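Tavholm tap refurbishment: progress report to Nevetti
2021-07-09

Hello again, and thanks for being so patient with me over the last one! Things have picked up a lot since then, so I'll crack on.

The big job was sorting the handles. As you'll remember, the Mockus clearance left us with crates of old taps, all muddled up with bits of pipe and washers and goodness knows what else. I've now got 90 handles sorted into hot and cold and put in the right trays (the trays were a good buy, by the way, thank you). Another 30 are still soaking, and I don't hold out much hope for a few of those, the limescale has really got in.

The ribbed ones have turned out to be my favourites. They're easy to grip, the blue button tells you straight off that it's the cold side, and the chrome comes up lovely. We've been putting them on short lengths of white plastic pipe so they can be turned and handled before they go anywhere near a sink.
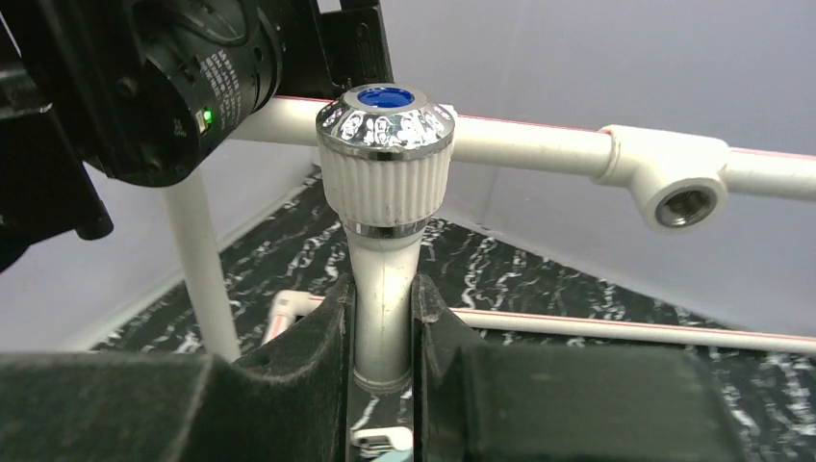
Zelier wrote back to say that the grip matters far more to their tenants than the shine, and could we please check the ribs for chips before we spend any time on polishing. Fair point! I'd been doing it the other way round, so I've swapped the order on the job sheet and it's already saving me a bit of elbow grease.

Money next. We've spent £1764 so far, mostly on washers, descaler and the trays. I'd put too little down for descaler and too much for postage, and the two very nearly cancel out, so I'm not asking for any more at the moment.

Still to do in July: finish the soaking batch, match up the hot handles (we're short of red buttons, seven short to be exact, and I'm waiting on a price) and write the little fitting leaflet. I've made a start on the leaflet but it's far too wordy, you won't be surprised to hear. I'll send you the draft with the receipts once the buttons are ordered.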